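Besuch im Technikum Skosau, 2024-12-02

Auf Einladung der Arside besichtigte unsere Delegation das Technikum in Skosau. Projektleiterin Macarena Olivares erläuterte das Vorhaben Flanum, in dem Roboterarme Hausarbeiten zunächst in simulierten Wohnräumen erproben. Je Aufgabe sind bis zu 400 Durchläufe vorgesehen.

Aufräumarbeiten im Schlafzimmer gelten dem Team als besonders anspruchsvoll.
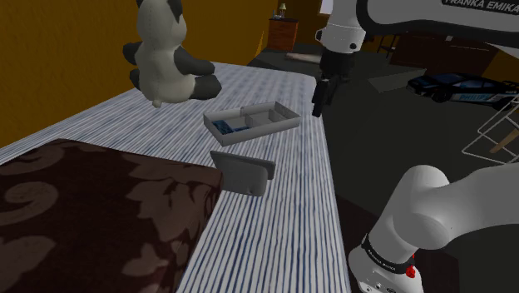 Für den Einsatz in Privathaushalten sieht Frau Olivares die Technik noch nicht reif. Ein Pilotbetrieb mit dem Partner Mondal ist für August geplant.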